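Vatbridge Round Plate, Dusk
by Nindex

Home / Kitchen and Table / Everyday Plates

A plate for people who have owned enough plates to stop having opinions about them. The Vatbridge is round and flat, and it comes in a grayish purple our color person spent a whole winter on and the rest of us call Dusk. The thin raised rim keeps gravy where you put it, within reason.

Sold in sets of 4. We used to sell them singly, but people would buy three and then write to us about the fourth. 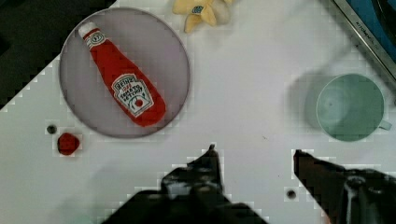
Round plate in muted grayish purple, with toy ketchup bottle.

The shape goes back to the Szulc canteen plate, which we sold to works cafeterias until customers started asking for one they could take home openly. For the home version we thinned the rim and dropped the stamped canteen number – a few of you have asked for the number back, and we're thinking about it.

Care
Dishwasher, top or bottom rack. Microwave is fine for reheating. Keep it out of the oven, including the warming drawer, which is an oven with good manners.

Stacking
Stacks with the Prumemetti side plate and the older Vatbridge bowls. It does not stack with the Prumemetti oval, and no amount of pressing will change that.

Availability
The first run of 2000 is gone. A second run of 2000 ships in December, limit 2 sets per order. Chipped on arrival? Send us a photo and keep the pieces until we reply.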